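2025-02-16

Undine loop, pump test, second go. Me and Facundo, Évan in later.

Picked up from the October notes, which stop halfway down a page (mine, sorry). Jockey pump was short cycling then and still is. Starts, runs a few seconds, drops out, starts again. Assumed the check valve, so had it out before anything else. Seat is clean, flap moves freely, spring fine. Put it back with a new gasket. No change at all. An hour gone.

Facundo thinks the sensing line. He may well be right. It goes up over the door frame and down again so there's a high point with no vent on it, and whoever ran it (me) should have known. Bled it at the union, got a good long spit of air. Cycling got slower afterwards but didn't stop. Needs rerouting low along the skirting, proper fall, vent at the top end. Have pipe, need four clips and an elbow. 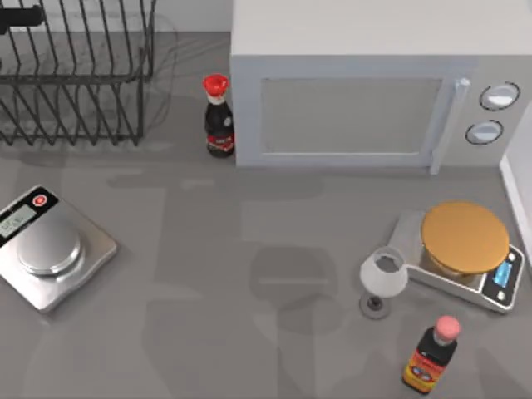
Dish rack, microwave, two scales, sauce bottles, wine glass.

Main pump: started on pressure drop first time, good. Ran it on the test return for 60 minutes, no overheating at the gland, steady drip as it should be. Totaliser read 1,678 litres when we shut down. That can't be right for an hour at that flow, even I can see that. Either the meter was sticking at the start or someone has left it on the wrong multiplier. Check the plate on the back. Do NOT put the figure in the Drivden report until this is sorted.

Suction gauge is useless, needle bounces so much you're reading a smear. Asked Minhas about a filled one, they have them on the shelf, two different threads. Measure ours before ordering. Last time I guessed.

Drivden want the write-up with the pump curve laid over the maker's one. Fine, but we've only got points at the bottom and middle, nothing at the top end yet becuase the return line is too small to pass it. Options as I see them: hose out to the yard and a pitot, or borrow the bigger header from the other bay. Évan prefers the hose. I prefer not being wet in February. Ask again when he's in a better mood.

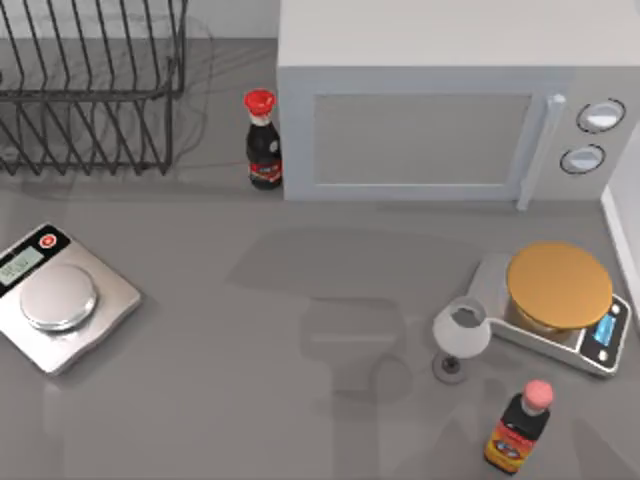 Heat detectors next, same afternoon, different bench. Warar batch, fixed temperature type, nominal 56. Oven ramp as per sheet. Most went close to where they should. Number 41 went early, well early, let it cool and ran it again and it went early again in nearly the same place. So it's consistent, at least. Bagged and labelled, don't bin it, Évan wants to open it up. Two others didn't latch properly on the base but I think that's the base, contacts look tired. Swap bases and rerun before writing anything unkind to Warar.

Oven door seal is going at the bottom corner btw. You can feel the draught with your hand. Might account for some of the spread on the lower shelf. Keep everything on the top shelf for now.

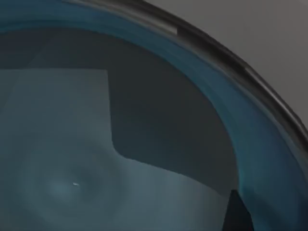

Splash collar for the drain tundish, third sketch. The current one is a flat plate with a hole and it throws water back at you when the relief valve lifts. Want a proper curve all the way round, wide and smooth, no corners. The blue-green rim in the picture is near enough what I have in mind, a thick band sweeping round with a narrow dark lip following the same curve on the outside. See-through would be handy too, could watch the discharge without putting my face over it. Facundo says bend it from sheet, I say the joint will leak. Ask Minhas what they have in clear tube large enough to slice a ring off.

Left the loop charged, main pump in auto, jockey OFF at the panel and tagged. Tag is in my handwriting so if you can't read it that's what it says.

To do:
reroute sensing line, vent
meter plate, multiplier
thread on suction gauge
new bases, rerun the two
oven seal, part number is inside the door
hose or header, decide
find the other pitot, was in the blue case, isnt now

Facundo has the key to the yard gate.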